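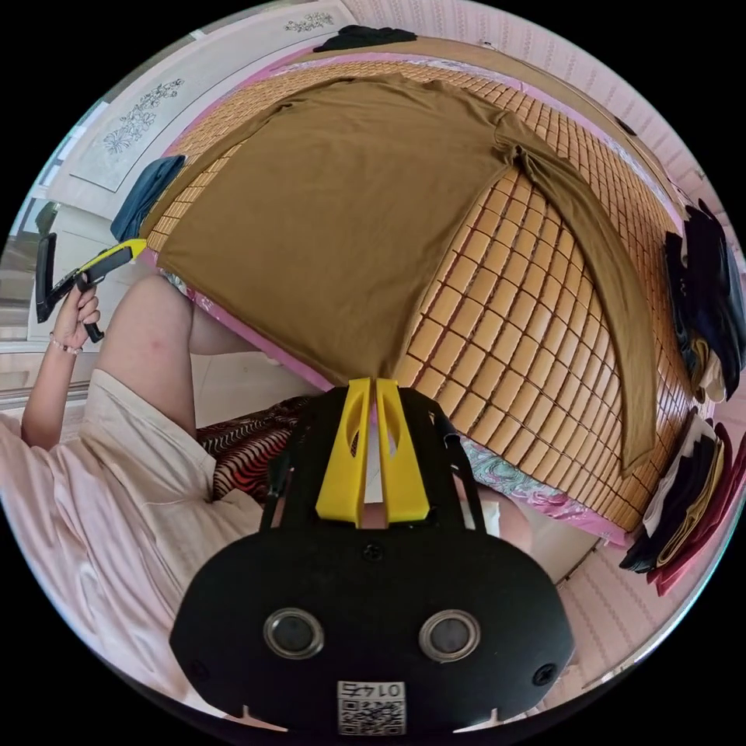

Figure 1. Olive-brown T-shirt and the tips of two yellow fingers.

3.2 Second singles

Second singles turned out to be a delight to study! Of the 274 debut albums in the Drevside list, the follow-up single was quieter than the first in 21 — and Allar's "Homer" is the loveliest of them, a slow waltz with hardly any drums until the last chorus. 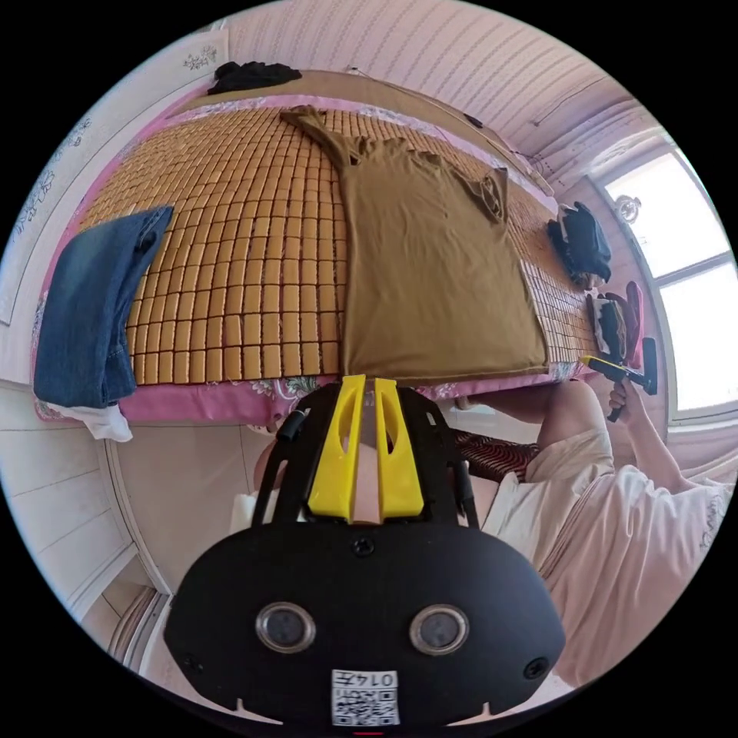
Figure 2. Brown T-shirt spread flat on a bamboo mat.

Nwachukwu hears the same hush in early Tzavaras, and we return to her reading in Section 4.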